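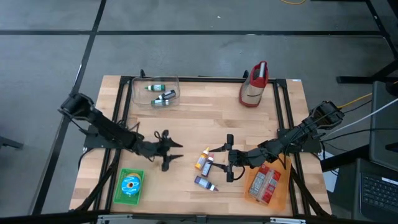
Zastden sets its new two-finger gripper against the old one

2025-06-28

Small squeeze bottles have a way of humbling expensive equipment. Zastden has spent much of the spring finding out how much, running its Qian gripper against the older Revasen on a pair of arms that share one butcher-block table.

The rules are plain enough. Each gripper gets 60 tries at moving a bottle into a clear plastic container, under the same controller and with the same operator. The log stood at 902 attempts when we visited, a figure that includes practice runs and one long afternoon in April that the team prefers to discuss in general terms.

"The Revasen is stronger, and it wants you to know it," said Amber Stevens, who runs the trials. The Qian closes more gently and takes about 2 seconds longer per pick, which feels like more when you are standing there.

Kyung-hwa Shim, who wrote the controller settings, would like the fingertips to get less of the credit. Her next round keeps the grippers as they are and swaps in a controller from Zirnow – a change she has been requesting since before there was a table.

Zastden plans to publish the full results, bad afternoon included. A box grater is also on the schedule, and neither gripper has been declared the favorite.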